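Setting house rules for a bin-picking cell

Plotside, last edited 10/09/2024 by Kirsty Shearer

Every robot cell has rules. In most of them the rules live in one person's head, and that person is at lunch. These steps get yours onto a single page, which is all anyone will read anyway.

Step 1. Mark the reach. Jog the arm slowly to its limits, then tape a line on the floor outside them. Your risk assessment decides how far outside. Do not let the size of the room decide.

Step 2. Write down who may press start. Two names are plenty. At Rankin the list once grew to include a man who had left.

Step 3. Fix the bin before you teach a single point.

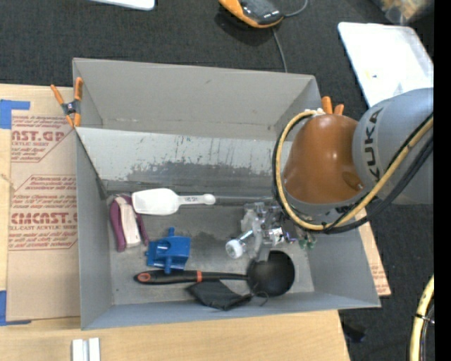 A bin that creeps will make a liar out of your calibration, and it will do it a hair at a time so you blame the software first. Clamp it to something that doesn't move, and check the clamps at the start of each shift. Orange-handled spring clamps like these hold well enough for light test work, and you can spot the color from the doorway, so a missing one gets noticed. Write the number of clamps on your page. For production, bolt the thing down.

Step 4. Tie back cables and hoses with the arm at full stretch. If you tie them at the home position, they will fit the home position beautifully and nothing else.

Step 5. Pick a test speed and stick to it. Ours is 100 mm per second for any new program, for the first 118 picks. Lachlan Dunbar chose the second number and has never explained it, but it has caught four bad grasps so far, so it stays.

Step 6. Stop means stop. Hands go into the bin only when the cell is in a safe state and locked out under your site procedure. A paused program is not a safe state. It is a robot thinking it over.

Step 7. Sign the page, date it and post it at eye level by the gate. Reread it whenever the gripper or the bin changes.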